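Atelier partagé de Gridham : le bras Fekura passe d'abord en simulation

Publié en juin, par Maite Moya

Ça avance au fond de l'atelier. Le bras Fekura, monté le soir par Inmaculada Cordero et sa petite équipe, attend encore 2 moteurs. Budget total : 2497 euros, dont 80 de visserie – ça fait causer.

En attendant les pièces, travail sur écran. Un meuble virtuel, des portes à poignée, et on recommence. « Je préfère casser un placard qui n'existe pas », dit Cordero. Neuf réglages de pince déja notés au tableau. Le code sera partagé avec les adhérents, quand il sera propre.

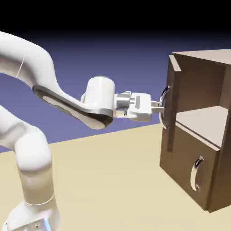

En simulation, la pince sur la poignée du haut, porte entrouverte.

Prochaine séance à 18 h, entrée côté cour. Apportez vos portable, il manque des écrans.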